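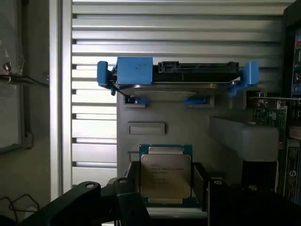

Re: [dronero-users] CPU released during protective stop

From: Jannik Pfeiffer
To: dronero-users

Detlef Hellwig wrote:

> Hi all,
>
> We had a part drop on the Plellberg cell this morning. The arm was
> carrying a processor over an open case when it went into a protective
> stop. The arm held position. The gripper did not hold. The processor
> slid out of the fingers and landed on the memory slots. No one was near
> the cell.
>
> The controller shows error 2036 on run 881. I cleared it once and it
> came back when I enabled the tool again. I have not cleared it a second
> time.
>
> Has anyone else seen the fingers open on a stop? I was under the
> impression that they stay closed when the power goes. The cell is
> locked out until I hear something.
>
> Detlef

Detlef,

Thanks for leaving the error in place. I went through the log you sent and then ran the same job on our cell in Serkeck, with a Xeon E5 that has already been written off. I got the same fault in the afternoon.

What happens

When the arm goes into a protective stop, the controller drops the tool output. The Karakaya gripper driver sees the supply go low and saves its last state. So far that is correct, and the fingers stay where they are with no power on them.

The trouble starts when the output comes back. The driver does a short homing move before it reads the saved state. On an empty gripper you would hardly notice it. With a processor in the fingers it is enough to lose the part, as the grip is only on the edges and we keep the force low on purpose.

In your log the output came back by itself 249 ms after the stop. That is why it looked to you like the stop opened the fingers. The stop and the release are two separate events. Error 2036 is the driver complaining that the finger position after homing does not match the one it saved.

How often

I ran the pick and carry 132 times with a forced stop over the case. The part came loose in most of the runs where the tool output cycled, and in none where I kept it off. I did the later runs with a blank in place of the processor. The chip had a bent corner by then and I didn't want it catching in the fingers.

The same thing will happen at the fixture, so the part holder next to the case is no safer as a place to stop. If the fingers are down at the fixture when they home, they can push against the uprights. I saw the holder shift once. Check yours before you teach any points again.

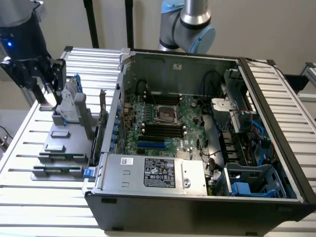 What to do for now

1. Leave the tool output off after any protective stop. In the tool settings, turn off "restore output on stop." It is on by default in the current Dronero release.

2. Take the part out by hand before you enable the tool. Lock out the arm first, and do not reach between the fingers with the output live. The homing move comes with no warning and it will pinch.

3. If a part has already fallen into the case, leave the board off and look at the socket with a light before you try another insertion. Look at the memory latches too. One of ours had a chip out of it that I missed the first time.

4. Do not clear 2036 from the remote panel. Somebody has to be standing where they can see the fingers.

Still open

I don't know why your arm stopped to begin with. The joint loads in your log look normal to me up to the last sample. Is there a cable that could have caught on the edge of the case on the way over? If you have the log from the run before 881, please send that as well.

The homing move itself needs a change in the driver. I have a patch that reads the saved state first and refuses to move if the fingers are not fully open. It builds, but I have only tried it with the blank so far. I'll post it to the list when I have run it on the full insertion job. Please keep the cell locked out until then if your schedule allows it.

Jannik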